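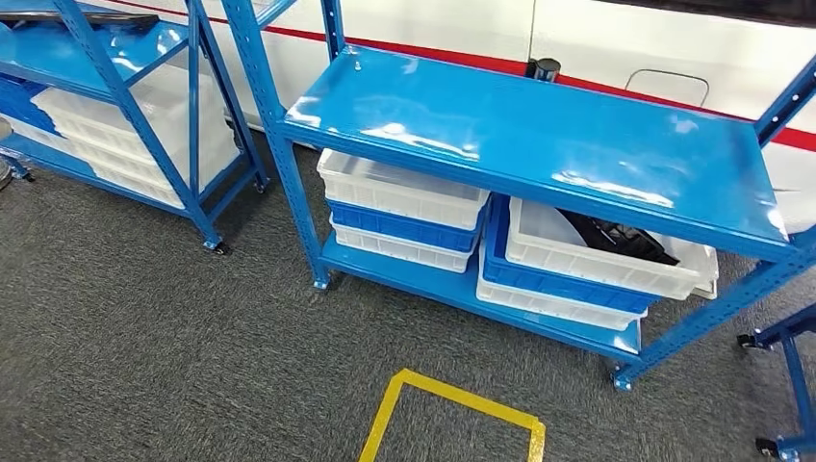

The Dremeck had parked 4 cm short since morning. Colleen Beaudoin knelt on the carpet with a rule and the service binder and wrote the number down.

"Wheels or eyes?" Iddrisu Ofori asked.

"Eyes. The wheels passed."

She ran the approach to the blue shelves again. It stopped 4 cm short, arms out, and waited for a bin it could not reach. The log gave fault 2575, range offset out of limits. The binder allowed up to 25 retries before a lockout. Colleen allowed two.

She took off the head cover. One of the two screws on the sensor bracket turned under her fingers. She cleaned the thread, set the bracket against its stop, and tightened both screws to the mark.

"Hryhorii did that bracket in February," Iddrisu said.

"His initials are on the sheet."

"Will you tell him?"

She closed the cover and started the calibration. The head tipped down, then up, and held level with her face.

"He'll read the log," she said, and sent the machine back to the shelves.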